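Small Counter, Wet Food: Notes on Basins, Bowls and Cups

Most kitchen advice assumes you own an island. We don't. The test counter at Barnow is the kind you get in a rented flat, and everything on this page has been tried on that, by people who had somewhere else to be by six.

Start by getting things off it. Toaster, mail, the plant that is mostly a stick now. If you only make toast in the morning, the toaster can spend the rest of the day in a cupboard and you will both survive. What you want left is a bare stretch and the few containers the job calls for.

For rinsing, thawing and sorting small wet food (shrimp, cut fruit, beans, the olives you bought in a fit of optimism) three containers will do it. One bowl you can see into. One tall clear cup. One basin big enough to take the mess. I have seen a seven-piece prep set sold for this purpose, and I own it, and five of the pieces hold rubber bands.
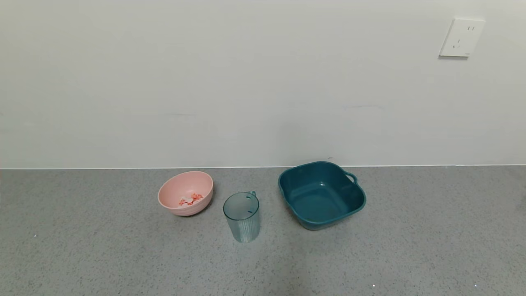 Keep them different colors if you can manage it. When your hands are slimy and the phone is going, "the pink one is clean, the green one isn't" is about as much system as a person can hold. Matching sets look lovely in the store and then you tip rinse water over the drained stuff, twice in one evening in my case.

The clear cup earns its spot because you can tell how much is in it without picking it up. Portioning gets quicker too. A level cup of shrimp per two people is what I use for fried rice, and I stopped weighing it some time ago. Pick a cup with a lip or a tab you can get a thumb behind. Smooth straight-sided ones are fine until they're wet, then they're a bar of soap with dinner in it.

Thawing

Shrimp frozen loose will thaw in a bowl of cold water in the time it takes to chop an onion and find the soy sauce, provided you change the water once. A solid block is slower. A 900 gram bag went 35 minutes for me in July with the basin full and the bag sealed. Don't use hot water. You get a gray outside and an icy middle, and it smells like a pier.

Cook it once it's thawed. If plans change, it goes in the fridge, covered, on the bottom shelf, and it gets eaten the next day by whoever changed the plans.

The basin

Buy the dull plastic one. Rounded corners wipe clean in one pass, square ones collect a kind of paste. Get one with a loop or a proper rim to grab, and check that it fits in your sink before you fall in love with the color. Mine is a Tannous, bought at a hardware store next to the mousetraps, and it has outlasted two colanders that cost more.

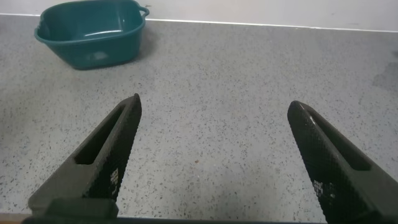
Fill it a third of the way, no higher. Full basins are heavy and water has its own ideas about corners. If you have to move it any distance, move the food out first - I know this is obvious, I have also mopped under a fridge.

Speckled counters

Wonderful things, speckled counters. They hide crumbs, pepper, coffee grounds and most of your failings, and they also hide the drip of shrimp water you meant to get. Don't go by looking. Run a flat hand over the surface, and if it drags or feels gritty, wipe again. Hot water and dish soap first, dry with a clean towel, then whatever spray you like. On real stone skip the vinegar, which dulls the finish. The Cumeo cloths are good for this and can be boiled. Ours have been through the pot so often they've gone the color of weak tea.

Do the strip where the counter meets the wall while you're there. An old toothbrush gets into it. Keep basins and open water well clear of the outlet as well, however short the cord on the kettle is.
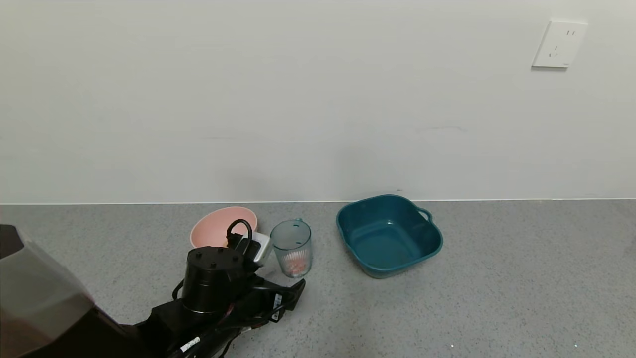
Nesosero Home Skills Club - Kitchen Corner, tip sheet 166

Order of washing

Clear things first, while the water is clean, or they dry cloudy. Then the bowl. Basin last, with the fishy water tipped down the drain and the tap left running a good while after it. Half a lemon rubbed around the inside takes off most of the smell. The rest goes by morning if you stand the basin on its end by an open window.

Don't nest them wet. A cup put away damp inside a bowl inside a basin comes out a week later with a smell you will blame on the drain.

Next sheet: lids, and where they go.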